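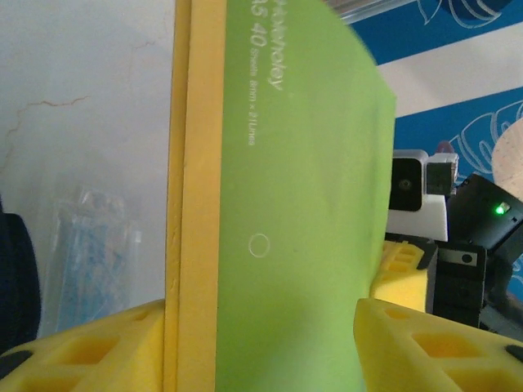

Connection times after the December timetable change

2019-12-11

The airline that flies the morning service from Finstead to Jatton has moved it later by 27 minutes, starting this month. The onward flight I use from Jatton has not moved. I make this trip often enough for work to care, so I spent an evening going through what the change does to a through ticket. These are my notes.

The first thing to get straight is what a minimum connection time is. Every airport has a table of them, and the table is longer than most people expect. It does not hold a single figure for the whole airport. It holds one figure for domestic to domestic, another for domestic to international, and so on, and then a set of exceptions by terminal, by airline and sometimes by flight number. A booking system looks up the most specific entry that matches your pair of flights. If the gap between scheduled arrival and scheduled departure is at least that figure, the pair can be sold on one ticket. If it is shorter, the pair should not be offered at all.

My pair used to have a gap of 100 minutes. It now has 73. The published figure at Jatton for the type of connection I make is an hour, so the pair is still legal and still on sale. The booking survived the change without anyone having to touch it, and I got the standard email: your itinerary has been updated, no action is required.

Whether no action is required is a separate matter. The minimum is worked out on scheduled times. It allows for getting off the aircraft, walking or taking the bus, passport control, the second security check and reaching the gate before it closes. It does not contain much for a late inbound flight. Gates at Jatton close 20 minutes before departure, so out of 73 minutes I have 53 to spend. The walk takes me 15 if the lift is working. Passport control is the part that varies, and in December it varies a lot.

What changed and what did not

The new departure time from Finstead looks like a slot problem. I have no inside knowledge here, only the timetable. Two other flights leave Finstead in the same part of the morning and both have moved as well, one earlier and one later, which is what you would expect if the airport were spacing departures to make room for de-icing. Finstead has one pad. In frost, everything queues for it. A timetable that pretends otherwise produces delays, and a timetable that admits it produces later flights. I would take the second, if the onward flights had been looked at in the same exercise.

They were not, as far as I can tell. The onward flight is run by a partner airline under a shared code, and partner schedules get fixed on their own cycle. The matching is done afterwards by software. Software compares the gap with the minimum and reports a pass or a fail. A pair that drops from comfortable to barely acceptable is a pass.

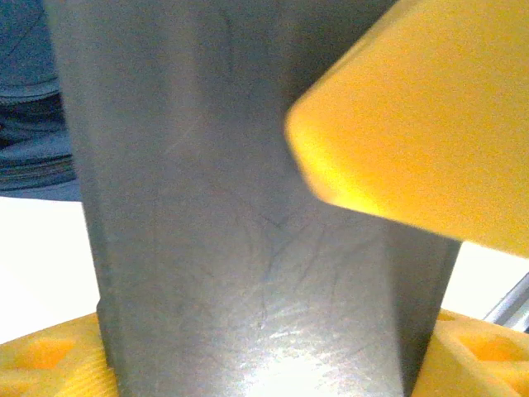
Grey metal with fine scratches.

Rebooking

I booked through Makokha, the agency my employer uses, and that matters because an agency booking is controlled by the agency. The airline can see it and in some cases can change it, but the first answer you get on the telephone will be to go back to whoever sold it. I did that. The agent was polite and read me the fare rules, which say that a free change is offered when the schedule moves by more than an hour. Mine moved by less than half that.

There is another route in. If the change makes the connection fall below the minimum, the airline has to fix it whatever the size of the move. That does not help at 73 minutes. It would help on the return, where the gap was tighter to begin with, and I checked: the return flights are untouched.

So the choices for the outbound were these:

Leave it as it is and accept the risk. On one ticket, a missed connection is the airline's problem, and I would be put on the next flight with a seat. The next flight is in the evening, which loses the day.

Pay to move to the flight the night before. The fare difference was small. The hotel was not.

Take the coach to Jatton and fly only the second leg. People suggest this a lot and it is usually a mistake. If you do not board the first flight on a ticket, the remaining flights are normally cancelled, return included. It has to be booked as a separate ticket from the start.

I left it as it is. My reasoning was mostly that the work at the other end can start without me if it has to. For a wedding or a cruise I would have gone the night before.

Some figures from my own trips

I keep a log of actual against scheduled times. It now has 27 trips on this pair, all on the old timetable. On 4 of them I reached the second gate late enough that, with the new gap, it would have been shut. Three of those were winter mornings with frost at Finstead. The other was an aircraft change in summer and tells you nothing useful.

That is a small sample and it has an obvious flaw. If the later departure does cut the wait for de-icing, the delays in the log should shrink, and the old arrival times are a poor guide to the new ones. I can't separate the two effects until I have flown it a few more times in cold weather. I have added a column for time spent at the pad, measured from doors closed to first movement after spraying, which I should have had from the start.

The log was a spreadsheet until this autumn. I have since moved it to Panik, a small tracker that takes the times off the booking email and leaves only the actuals to fill in. It handles time zones properly. It does not understand shared flight numbers and records the onward leg twice if both codes are in the email, so I delete one by hand.

Two practical points for anyone on the same pair. Hand baggage only is worth the trouble at the moment, as checked bags at Jatton are moved between the two airlines by a different handler and the bag's own minimum is longer than yours. And check in for both legs before leaving home. The second boarding pass saves a stop at the transfer desk, where the queue in the mornings runs back past the lifts.

I fly the new times next week and will add the result to the log.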